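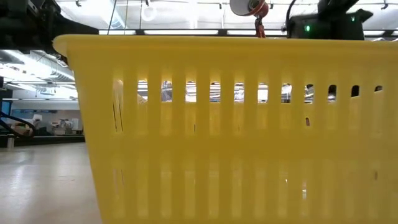 Page last changed: March, by R. Espinoza

4. Setting Up a Candidate Event in Datero

This section covers the event record a campaign office needs before a candidate appears in public. It applies to walkabouts, store visits, street stalls and indoor meetings. Fundraising dinners are handled in section 6.

You need the Field Organizer role or higher. If the Events tab is grayed out, ask your office administrator to change your role, then sign out and sign in again.

4.1 Create the event record

1. Open Events and select New.
2. Enter a title of no more than 40 characters. The title appears on staff phones and is cut short on the lock screen if it is longer.
3. Choose the candidate from the list. To add a family member or other surrogate who will speak for the candidate, use the Surrogate field. Do not create a second candidate entry.
4. Enter the street address and select Check. Datero places a pin on the district map.
5. Drag the pin to the entrance the candidate will use.
6. Set the start and end times. Enter arrival time separately under Movement.
7. Select Save as Draft.

Note: A draft is visible only to its author and to administrators. Staff are not alerted until the record is published.

4.2 Record permission from the site

Private property, including store parking lots, requires a named contact.

1. In the draft, open Site and select Add Contact.
2. Enter the name, job title and direct phone number of the person who gave permission.
3. Attach the written permission. An email saved as a PDF is accepted.
4. Set Handshaking, Leaflets and Amplified Sound to Yes or No, as agreed with the site.

Caution: Amplified Sound is set to No by default. Changing it to Yes does not replace a town permit. Attach the permit under Documents before publishing.

4.3 Assign staff

Each public event needs at least two assigned staff: a lead and a note taker. The lead cannot also be the driver.

1. Open Staff and select Assign.
2. Pick the lead. The lead's phone number is copied to the site contact sheet.
3. Pick the note taker.
4. If press are expected, add a press officer and tick Press Present.
5. Select Publish. Assigned staff receive a text message and must reply Y to confirm.

Names stay amber until confirmed and turn green afterward. An event with an amber lead cannot be moved to Active.

4.4 Incident reports

File a report for any physical contact, threat, injury, property damage or police attendance, however minor it seemed at the time.

1. On the Active event, select Incident.
2. Enter the time and exact place.
3. List witnesses with phone numbers. Include staff.
4. Write what was seen and heard. Leave out opinions on motive.
5. Select Lock.

Caution: A locked report cannot be edited. Corrections are added as a dated note under the original. Do not forward reports to reporters or post any part of them. Press questions go to Soledad Salinas in the main office.

4.5 Error messages

Error 2: Address outside district. Check the pin. If the event is meant to be outside the district, tick Allow Outside.

Error 49: Staff conflict. The person is assigned to another event at the same time. Remove one assignment or change the times.

Error 1000: Record open on another device. Close it there and reload.

For role changes and lost passwords, contact Markos Balaskas.

Next: 5. Closing an Event and Exporting Notes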